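How to gather cloth-handling examples without fooling yourself

May 2026
12 comments 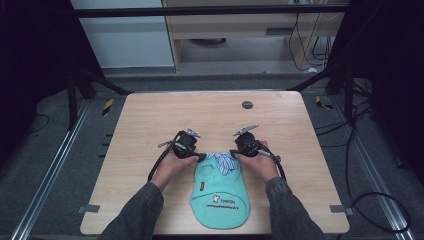
A reader going by Pirnholm wrote in after the last piece to say that 2,000 short recordings will beat any amount of fussing over how each one is done. I have my doubts. If the same bad habit turns up in all of them, the system learns the habit very well.

What follows is how I would go about it with hand-held grippers and small garments.

1. Write down what counts as finished. "Tidy" is no use to anyone. Say which edge goes where, and where the jaws should be when you let go.

2. Practise before you record. A person new to the grippers tends to pinch, drop and pinch again. Throw those early goes away, however much they cost you.

3. Change the starting position every time. Turn the garment, bunch it up, lay it print side down. People drift back to a favourite layout without noticing — check your last few starts side by side.

4. Keep some of the mistakes. A missed grip followed by a calm second try is worth having. Label it as such.

5. Stop after 88 takes and watch 12 of them at full speed. If you can't tell what the hands are trying to do, neither can the software, whatever the Farudus brochure promises.

6. Hold back 3 garments the system never sees. Test on those only. I would ignore any success rate measured on the training clothes — and most of the ones I get sent are.

Related
Do Medeiros jaws slip on thin cotton?
Dratska labelling tool: second look
Sorting socks, revisited in November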